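An afternoon at the Stondthorpe robotics open day

I'd had the November date on the kitchen calendar for so long that the corner had curled, and I still managed to miss the bus I meant to catch. So I walked up the hill to Stondthorpe in drizzle and arrived with damp socks, just as Suryani Tjoa was finishing her welcome talk. I caught the bit about the toilets and the bit about not leaning on the yellow rail.

It didn't matter, because the whole afternoon was wonderful! The lab is in the old print works behind the library (you can still see where the presses were bolted down) and they had opened up both floors. Downstairs was the moving-about stuff, with a little wheeled thing called Akpan that follows chalk lines and had a queue of children the length of the room. I waited my turn like everybody else. I drew it a figure of eight and it went round very politely, twice, then wandered off at the crossing.

Upstairs was what I'd come for. Izzati Pillai and Zulkifli Santoso have been working on picking things up – cups, bowls, tubs, the sort of round smooth objects that people grab without a thought and that machines find surprisingly awkward. Their system is called Arnora. It does its learning in simulation first, in a made-up room on the computer, and only later gets let loose on a real arm at a real table. Izzati said they ran 300 practice grasps overnight before the open day and that it managed 189 of them, and she looked pleased and slightly cross at the same time. A month ago it was 165, so I'd have gone with pleased.

I stood there for ages. Zulkifli had the simulator up on the big monitor and let us try driving the gripper ourselves, with a controller that had clearly come from somebody's games console. I was terrible. You think you're lined up, you close the fingers, and the cup shoots off sideways like a bar of soap. A girl of 8 had a go after me and got it first time, then did it again to make sure I'd noticed.

The part I keep thinking about is the view from the gripper. I had always imagined the robot looking down on everything from above, the way we'd look at a table, but Arnora can work from a viewpoint right down by the fingers, and close up everything turns into big soft shapes. Sneha Bajpai from the Totuvdale makers' club was next to me and we spent a good few minutes arguing over which bits were shadow and which were wall. She was more patient with it than I was.

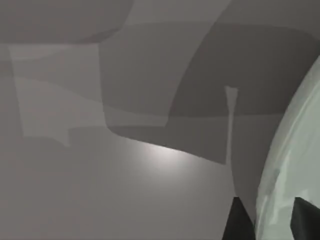

Gripper's-eye view in the simulator, with the two black fingers at the bottom and something round and pale green-grey very close on the right.

Afterwards there was tea on the landing and I got talking to Urszula Pawlak, who looks after the real arm. She told me the lighting is what she'd like to get better next, as a shiny patch on a real table can throw the whole thing out, and she has taken to drawing the blinds before a run. I asked if the arm ever breaks the crockery. She opened a cupboard and showed me the box of bits.

They're hoping to open again in spring, with the arm running all day and a longer slot for people to drive it. I've put my name down already. If you're going, go upstairs first while it's quiet, and take the earlier bus.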